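**Pre-Opening Safety Inspection: Checklist and Comments**
Property: Caron House Hotel, Vusham
Owner: Verkevden Hospitality
Inspection stage: second walk-through, before public opening
Report issued: December

Ratings used in this report: **P** (pass), **C** (pass with comment), **F** (fail, correction required before occupancy), **N** (not inspected at this visit).

## 1. Exits and emergency routes

- [x] Exit signs lit on all guest floors: **P**
- [x] Stair doors close and latch without help: **C**
- [ ] East stair discharge clear to the public sidewalk: **F**
- [x] Evacuation maps posted on guest room doors: **C**

*Comments.* The stair door on the third floor latches slowly and should be adjusted at the closer. At the east stair, pallets of paving stone were stored against the outer door, which opened only part way. The contractor moved two pallets during the visit. The item stays at F until the full width is clear and the route to the sidewalk has been paved. Evacuation maps for rooms on the north corridor show the ice machine in its former position. Corrected maps are to be printed and hung.

## 2. Fire alarm and sprinklers

- [x] Control panel free of trouble signals: **P**
- [x] Pull stations unobstructed: **P**
- [x] Sprinkler heads free of paint and covers: **C**
- [ ] Kitchen hood system tagged by a licensed company: **F**
- [x] Portable extinguishers mounted and tagged: **P**

*Comments.* Protective caps remained on three sprinkler heads in the linen room and were removed while the inspector was present. The hood system in the breakfast kitchen is installed but carries no service tag. Cooking is not permitted, including staff meals and tastings, until the tag is in place and a copy of the service report has been received.

## 3. Furniture and fixed items

- [x] Tall pieces anchored to the wall: **C**
- [x] Cabinet doors and handles secure: **P**
- [x] No furniture within the marked door swing: **P**
- [x] Furnishing schedule on file: **C**

*Comments.* Wardrobes are anchored in all rooms entered. The anchors in two rooms on the second floor were loose to the hand and need longer screws. The furnishing schedule supplied by Junasex Interiors is complete for guest rooms but omits the lobby lounge.

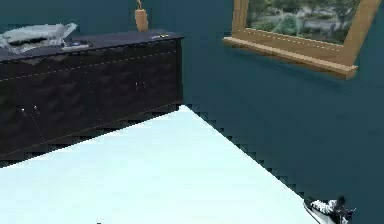

*Figure 1. Rendering: low, dark sideboard cabinet against a teal wall.*

Low pieces are exempt from the anchoring rule but must still be listed by room and type. The owner is asked to submit the missing lounge pages with the next package. Any change of supplier after that date should be reported in writing, with flame-spread certificates for upholstered items.

## 4. Meeting hall and public areas

- [x] Occupant load sign posted at main entrance: **F**
- [x] Panic hardware on hall doors: **P**
- [x] Floor surfaces even and dry: **P**
- [ ] Portable stage and handrails: **N**

*Comments.* The hall has a net floor area of 1,878 square feet. The posted sign gives an occupant load that was worked out from the earlier drawings, before the storage closet was added. A new sign is required, and booking staff should hold the corrected figure before any event is confirmed. The stage had not been delivered and will be inspected once assembled.

## 5. Accessible routes and parking

- [x] Accessible spaces marked and signed: **P**
- [x] Ramp slope and landings: **P**
- [x] Front desk lowered section: **C**
- [x] Visual alarms in designated rooms: **P**

*Comments.* The guest lot has 43 spaces. Striping is complete and legible. The lowered section of the front desk meets the height requirement but was in use as a shelf for brochures and a card terminal. It is to be kept clear during all hours of operation.

## 6. Water, heating and electrical

- [x] Water heater relief valves piped to drain: **P**
- [x] Electrical panels labeled: **C**
- [x] Clear working space at panels: **P**
- [x] Emergency generator load test: **P**

*Comments.* Panel 2B is labeled in pencil. Typed labels are required. The generator carried the emergency load for the full test period. The fuel tank holds almost 1,000 gallons, and the delivery record should be kept in the generator room.

## 7. Corrections and re-inspection

Items rated F must be corrected and re-inspected before a certificate of occupancy is issued. Items rated C are to be closed within the period stated in the cover letter. Items rated N will be added to the next visit.

The owner may request re-inspection by telephone or at the Vusham permit counter between 8:30 a.m. and 4:00 p.m. A missed appointment will be rescheduled in order of request. Opening any guest room or public area before the certificate is issued may result in a fine of up to $2,000.

A copy of this report is to be kept at the front desk and made available to inspectors on request.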